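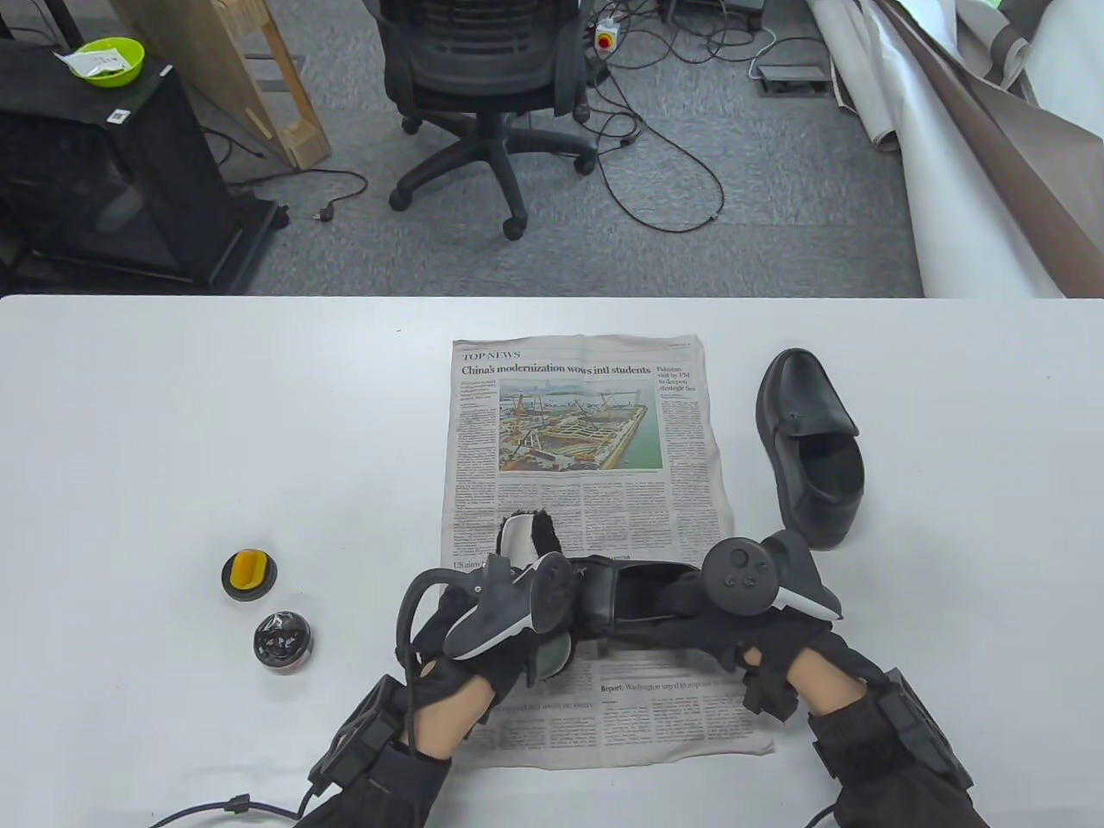

저걸 손등에 얹고 구두를 닦으면 로봇보다 사람 손목이 먼저 지치지 않겠느냐고, 지난 호가 나간 뒤 한 독자가 편지를 보내 주셨습니다. 차라리 조종 레버를 쥐고 로봇 팔을 직접 움직이는 편이 결과를 바로 볼 수 있어 낫지 않느냐는 말씀도 함께였고요.

읽으면서 한참 고개를 끄덕였습니다. 저희도 6월에 비교 작업을 시작할 때 같은 걱정을 했고, 지금도 그 걱정이 다 사라진 것은 아니거든요. 그래서 이번 호 작업실 소식은 답장을 겸해서, 조금 길게 써 보려고 합니다. 차 한 잔 곁에 두고 천천히 읽어 주시면 좋겠습니다.

Stomeneo 작업실 소식
2022년 9월 22일

손등이냐 손안이냐, 컨트롤러 비교 이야기

먼저 무엇을 견주었는지부터 말씀드려야겠네요. 한쪽은 저희가 Breludico라고 부르는 착용 방식입니다. 손가락 끝이 트인 장갑을 끼고, 손등에는 VR 컨트롤러를 달고, 손목에는 추적 모듈을 스트랩으로 감습니다. 사람이 자기 손으로 일을 하고, 그 움직임을 기록해 두었다가 나중에 로봇 팔로 옮기는 방식이지요. 다른 한쪽은 컨트롤러를 손에 쥐고 Brerkov 팔을 그 자리에서 조종하는 방식입니다. 팔 끝에는 Sandu 그리퍼를 달았습니다. 봄에 쓰던 그리퍼보다 손끝이 얇아서, 구두 안쪽 가장자리를 잡을 때 한결 수월합니다.

왜 하필 구두냐는 질문도 심심찮게 받는데요, 구두 손질이라는 것이 생각보다 까다로운 양손 작업입니다. 한 손이 구두를 단단히 받치면서도 계속 조금씩 돌려 주어야 하고, 다른 손은 솔을 뒤축의 둥근 면에 맞춰 기울여야 합니다. 컵을 옮기거나 블록을 쌓을 때는 보이지 않던 컨트롤러의 버릇이 여기서는 금방 드러납니다. 구둣솔을 쥐는 손의 각도가 조금만 틀어져도 솔털이 뉘어 버리고, 받치는 손이 늦으면 구두가 먼저 돌아가 버리니까요. 작업실에서는 한동안 검은 구두약 냄새가 빠지지 않았습니다. 저는 그 냄새를 꽤 좋아하는 편이라 불만은 없었습니다만, 옆방에서는 의견이 달랐던 모양입니다.

두 방식을 합쳐 79회를 해 보았습니다. 한 번의 시도는 구두를 들어 올리는 데서 시작해 뒤축과 옆면을 솔질하고 다시 내려놓는 데서 끝납니다. 기록은 양쪽 모두 60Hz로 맞추었습니다. 처음에는 더 촘촘하게 받고 싶은 욕심이 있었는데, 장치마다 시각을 맞추는 일에 품이 너무 많이 들어서 이번에는 접었습니다. 언젠가 여유가 생기면 다시 꺼내 볼 생각입니다.

결과부터 궁금하신 분들이 계실 테니 말씀드리자면, 솔질 동작의 자연스러움에서는 착용 방식이 확실히 앞섰습니다. 손가락 끝이 가죽에 직접 닿아 있으니 얼마나 세게 눌러야 할지 사람이 이미 알고 있고, 구두를 돌려 잡는 동작도 망설임 없이 이어집니다. 반대로 손에 쥐는 방식에서는 다들 구두를 돌리는 대목에서 멈칫했습니다. Sandu 그리퍼가 가죽을 얼마나 세게 물고 있는지 조종하는 사람의 손에는 전해지지 않으니, 자꾸 눈으로 확인하게 되는 것이지요. 화면을 들여다보느라 목이 뻐근해졌다는 이야기가 제일 많았습니다.

그런데 기록을 팔로 옮기는 단계에 오면 사정이 달라집니다. 사람 손목은 참 대단한 물건이어서, 솔을 쥔 채로 비틀고 젖히고 미는 것을 한꺼번에 해냅니다. Brerkov 팔은 그 가운데 일부를 따라오다가 관절 한계에 걸려 멈춰 서곤 했습니다. 손에 쥐는 방식으로 받은 기록은 투박하고 느려도 처음부터 팔이 할 수 있는 동작만 담겨 있어서, 다시 돌려 보면 말썽이 적습니다. 편지를 주신 독자께서 말씀하신 장점이 바로 이 대목이고, 저희도 그 점은 기꺼이 인정합니다.

무게 이야기를 빼놓을 수 없겠습니다. 양손의 컨트롤러와 장갑, 손목 모듈까지 모두 합쳐 저울에 올려 보니 1,052그램이 나왔습니다. 양쪽으로 나누면 대단치 않은 것 같지만, 손등 위에 얹힌 무게는 주머니 속 무게와는 느낌이 아주 다릅니다. 손을 뒤집을 때마다 컨트롤러가 바깥쪽으로 손을 끌어당기는 느낌이 있고, 솔질처럼 짧게 왕복하는 동작에서는 장갑이 조금씩 밀립니다. 스트랩을 바짝 조이면 밀림은 줄지만 손등에 자국이 남고요(저는 저녁까지 남았습니다). 결국 구두 한 켤레를 마칠 때마다 장비를 벗고 쉬는 것으로 정했습니다.

케이블도 골칫거리입니다. 손에서 내려온 선이 탁자 위를 지나가는데, 구두를 돌릴 때 이 선이 팔꿈치 안쪽으로 말려 들어오면 사람은 무의식중에 팔을 움츠립니다. 그러면 그 움츠림까지 고스란히 기록에 남습니다. 나중에 로봇 팔이 아무것도 없는 허공에서 슬쩍 선을 피하는 동작을 하는 것을 보고 모두 한바탕 웃었는데, 웃고 나서 그날 기록을 골라내는 일은 그다지 유쾌하지 않았습니다. 지금은 시작하기 전에 선의 길이를 넉넉히 풀어 두고, 팔을 끝까지 뻗어 본 다음에 녹화를 누릅니다.

카메라 쪽에서도 배운 것이 있습니다. 검은 장갑을 끼고 검은 구두를 잡으면 손가락과 가죽의 경계를 알아보기 어렵습니다. 손끝이 드러난 장갑을 쓴 것은 감촉 때문이었는데, 영상에서 손가락 위치를 확인할 때에도 뜻밖에 도움을 받았습니다. 장갑 색을 밝은 것으로 바꾸자는 의견도 나와서, 다음번에는 회색과 흰색을 나란히 써 볼 참입니다. 구두약이 묻으면 어떻게 되는지는 굳이 해 보지 않아도 알 것 같지만요.

그래서 어느 쪽을 고르겠느냐고 물으신다면, 저희는 당분간 2가지를 함께 쓰기로 했습니다. 솔질처럼 손의 감각이 중요한 구간은 Breludico로 받고, 구두를 들고 내려놓는 구간은 손에 쥐는 방식으로 받아 이어 붙입니다. 이어 붙이는 자리에서 속도가 갑자기 바뀌는 문제가 아직 남아 있어, 그 부분을 부드럽게 만드는 작업을 하고 있습니다. Sandu 그리퍼의 손끝에 붙일 고무도 두께를 달리해서 주문해 두었습니다. 얇은 고무는 가죽 자국이 덜 나는 대신 구두가 미끄러졌고, 두꺼운 고무는 그 반대였습니다. 중간 두께가 도착하면 같은 구두로 다시 견주어 보겠습니다.

혹시 비슷한 장비를 손등에 달고 일해 보신 분이 계시면 스트랩을 어떻게 고정하셨는지 꼭 알려 주세요. 손바닥 쪽으로 한 번 더 감는다, 장갑에 아예 꿰매 버린다, 어떤 방법이든 반갑습니다. 신지 않는 구두를 보내 주시겠다는 분도 계셨는데, 끈이 없고 굽이 낮은 검은 구두라면 감사히 받겠습니다. 편지는 이 소식지에 바로 답장하시면 작업실로 들어옵니다.

Stomeneo 작업실 드림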